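4. Washing and drying the Pladico cover

4.1 Before the first wash

The Pladico cover is woven from dyed cotton yarn. In the first wash it gives off some color, so wash it alone, without towels or shirts. Close all ties before it goes in the machine, otherwise they make knots which are difficult to open.

1. Shake the cover outdoors and brush the crumbs out of the seams.
2. Turn it so the back side is facing out.
3. Set the machine to 30 degrees and a slow spin.
4. Use liquid detergent, half of the usual amount. Powder can stay in the weave.
5. Start the program. Do not add fabric softener.

Note: The large size weighs 1,310 grams when dry. Please check that your machine is not overfilled if you wash two covers together.

CAUTION: Never use bleach, also not on the white parts. Bleach weakens the yarn and the damage is seen only after several washes.

4.2 Drying

Take the cover out soon after the program ends. Pull it gently by the corners - two persons make this easier - and hang it over a line in the shade. A tumble dryer is allowed only on the low setting. With high heat the cover can shrink up to 80 millimeters in length, and then it does not reach the ties anymore.
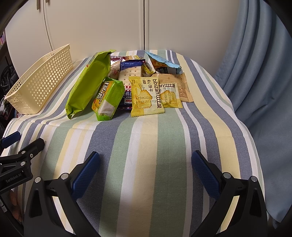 Can I put the cover back while it is still a little damp?
Please wait until it is fully dry. Moisture which stays between the cover and the padding will make a bad smell, and in a closed room it can bring mold.

4.3 Putting the cover back

1. Lay the cover with the label at the back.
2. Smooth it from the middle to the sides.
3. Tie the back pair first, then the front pair.
4. Sit down once, stand up, and tighten the ties again.

Note: Small folds from the wash disappear after one or two days of use. If you prefer to iron, use medium heat and iron on the back side only.

Spare ties are sold by Graler in sets, order number 29. For the older Turkadari cover, see section 6, as the ties of this model are sewn in a different way.

Text: Yiran Peng. Checked by Remzi Çetinkaya, January.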